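1/ Progress thread for the Flerneck student project. Goal for the term: a policy that folds one garment, from a loose start, on an uneven surface. We are a team of five with one arm pair between us.

2/ Hardware is unchanged from last term. Two six-axis arms, parallel grippers, one overhead camera, one wrist camera per arm. Renato Ojeda reprinted the fingertips in a softer filament after the old ones kept skating off thin cotton.

3/ The main change is data. Teleoperation was giving us 17 usable folds per session, and most of those had a long pause in the middle while the operator found the edge. People folding with their own hands are much quicker.

4/ So the bulk of the training set is now head-camera video of human folding. Target is 3000 clips. We have 600 that pass review.

5/ Review means: both hands visible at the first pinch, the fabric in view through the last fold, no long head turns. Kulsoom Pirzada wrote the checker. It's strict on the second rule and a bit loose on the third, so I still look at the rejects by eye.

6/ Grid-print fabric has been the most useful category. The lines give dense correspondence across the cloth, and when a panel turns over or skews you can read the deformation straight off the pattern. Solid grey fleece gives you next to nothing.

7/ The catch is background. Our keypoint model was happy on a plain bench and fell over on checked bedding, where large squares under the garment compete with small squares on it. Mulugeta Gashaw asked for more clips on exactly that kind of surface.

8/ Two frames from the home set, grid fabric on checked bedding: 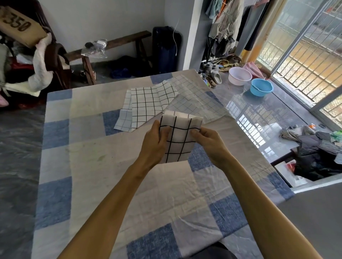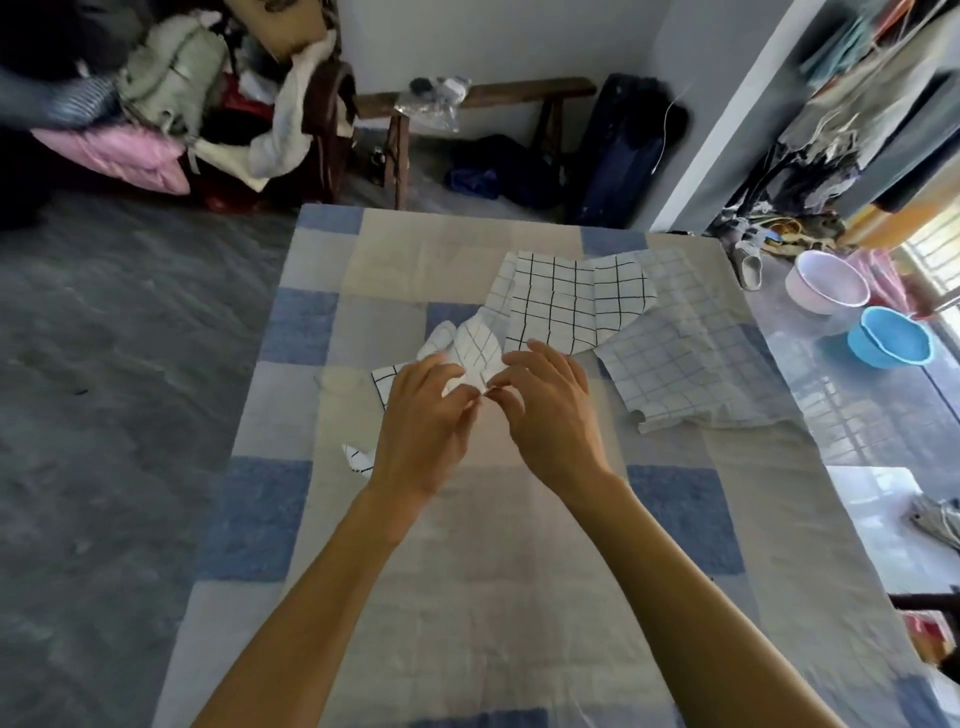 9/ Segmentation is run before keypoints now. We tried the other order first and the keypoint net kept assigning sleeve points to the bedspread. With the mask applied, the errors that remain are mostly at the hands, where the fingers cover the corner we care about.

10/ For occluded corners we carry the last confident position forward and let it decay. Crude, but the tracks are smooth enough to retarget. Ita Nic Giolla has a learned version on a branch called Gidey. It trains. It isn't merged.

11/ Retargeting maps thumb and index finger to the gripper jaws and ignores the other three fingers. Smoothing strokes with a flat palm have no equivalent on our hardware, so those segments are labelled and dropped from the action data. They stay in for the vision model.

12/ Open problem: layer count. The policy can't tell one layer from two at the pinch and will sometimes lift only the top one. Wrist camera focus at close range is the first suspect. Gripper force is the second.

13/ Next: finish labelling the October clips, then a full retrain, then bench trials on the towel and the T-shirt before anyone touches long sleeves. Ruan Makhubela has the booking for the arms. Message him if you need a slot, and please home both arms before you log off.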